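Handheld gripper: V pad or flat pads?
Forum: Grippers and End Effectors

fpaucar
Started 29 September 2024
I've been running the Zuvard handheld against the Nutska for two weeks and I'm having a great time with it! Same operator, same pick list, 779 grasps logged so far. The Zuvard wins easily on round stuff (bottles, markers, broom handles) and I'd put that down to the V-shaped pad — things just roll into the notch and stay there. Shot from its camera, pad in the middle, finger and the little side camera over on the right:

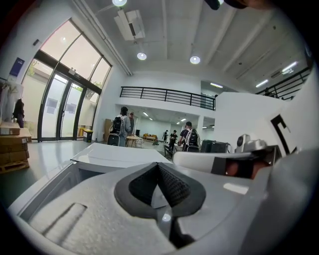 Reply 1: montoya_rig
Nice numbers, but I disagree about the pad. We tried flat rubber on ours and lost almost nothing on bottles. What hurt us was finger flex. Did you swap pads on the same body, or only compare the two tools?

Reply 2: fpaucar
Only the two tools, fair point. I have a flat set on order and I'll do the swap. The mesh-like texture might be doing some of the work too.

Reply 3: astus_fan
My worry is the view. With that much white housing across the bottom half, you're giving away a lot of pixels. I'd tilt the camera up.

Reply 4: montoya_rig
Please don't! You want the pad in view at contact. We tilted ours up 20 degrees and the policy got worse at thin objects. Crop later if you have to.

Reply 5: astus_fan
Crop, sure, but then why record it? Still not sold. I'd love to see both angles on the same list.

Reply 6: fpaucar
OK, adding a tilt run after the pad swap. Will post the logs — Fidelina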